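Fruit plate

A fruit plate is a small, flat dish on which whole or cut fruit is served to one person. It is normally set to one side at the end of a meal, or placed alone on the table when fruit is the only food offered. The term covers both plates made for the purpose and ordinary side or dessert plates used in the same way. It should be kept apart from the fruit bowl, a deeper vessel that holds a supply of fruit for the whole household, and from the compote, a footed dish meant mainly for display.

Form

Most fruit plates are round. Two parts are usually named in descriptions: the rim, also called the ledge or flange, and the well, the lower area inside it. A wide rim gives the diner somewhere to rest a knife and keeps peelings away from the edge. A shallow well holds juice without making it difficult to cut against the surface. Plates with no rim at all, known as coupe plates, are also used for fruit, although whole fruit moves about more easily on them.

Older services often included plates painted with fruit, leaves or insects, and in some households these were brought out only for the last course. Plain colored ware became a common alternative as families began to buy plates singly instead of in full sets. The choice of color is generally a matter of taste, but household manuals have long given attention to how the plate will look beside the fruit it is meant to carry.
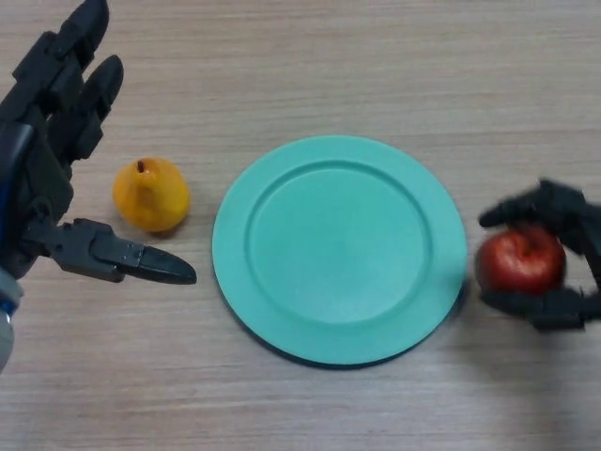 Color in fruit service is treated at some length in the writings of Čestmír Vrabec, whose handbook of table practice was issued by the Wasow press. Vrabec divided plates into those that match the fruit and those that stand apart from it, and he preferred the second group for everyday meals. A teal plate between a yellow pear and a red apple belongs to that group, as neither fruit shares its color. He advised against strongly patterned plates for cut fruit, on the ground that small slices are hard to see against them. White plates were considered acceptable in every case.

Setting and placement

In formal service the fruit plate arrives with a small knife and fork, and sometimes a finger bowl. The diner moves the bowl to the upper left and takes fruit from a dish that is passed around the table. In informal service the plate is put down first and the fruit is either placed on it or left directly on the tabletop for the diner to choose.

The second arrangement is sometimes called open setting. It is found mostly in homes and in small eating houses where no cloth is used. The Pumphrey guest house, often cited in this connection, served breakfast fruit by open setting at its 40 tables and gave each guest one apple and one pear. Its printed instructions to staff asked that the fruit be washed, dried and put down with the stem upward, and that nothing be placed on the plate until the guest was seated.

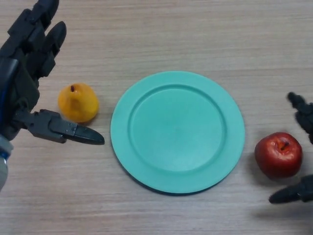 Open setting relies on the plate being left clear and easy to reach, with the fruit close enough that it need not be passed. Writers disagree about how strictly the pieces should be lined up. Krešimir Spahić, in a short study of table layouts at Drondham, recorded both straight and loose arrangements and found no rule that was followed throughout. A pear to the left of the plate and an apple to the right, with the plate left empty, would be counted by Spahić as a divided layout. In his single-sided layout both fruits stand together, usually on the side of the hand that does not hold the knife. The study drew on 521 settings and remains the fullest account of the subject.

Pears and apples

The two fruits are often served together but are handled differently. An apple is commonly quartered on the plate, cored, and eaten by hand. A ripe pear is softer and gives more juice, and is more often eaten with a knife and fork. Pears with a broad base can be stood upright – a habit carried over from display dishes – while long-necked kinds are usually laid on their sides.

Whole fruit may be left out at room temperature for a meal without harm. Cut surfaces of both apples and pears turn brown in air, and a little lemon juice slows the change.

Materials and care

Fruit plates are made in earthenware, stoneware, porcelain, glass, wood and various plastics. Glazed ceramics resist staining and can be washed in the usual way. Unglazed or worn surfaces may take up color from berries and stone fruit. Matte glazes tend to show gray marks left by cutlery more readily than glossy ones, and these marks can often be removed with a mild cleaning paste.

Collecting

Interest in fruit plates as a separate field of collecting is limited. The Dustier collection holds almost 3000 pieces, chiefly plain and molded wares, of which 10 are kept on permanent view. The remainder may be seen by appointment on Tuesday.

See also: Dessert plate; Finger bowl; Fruit bowl; Side plate; Table setting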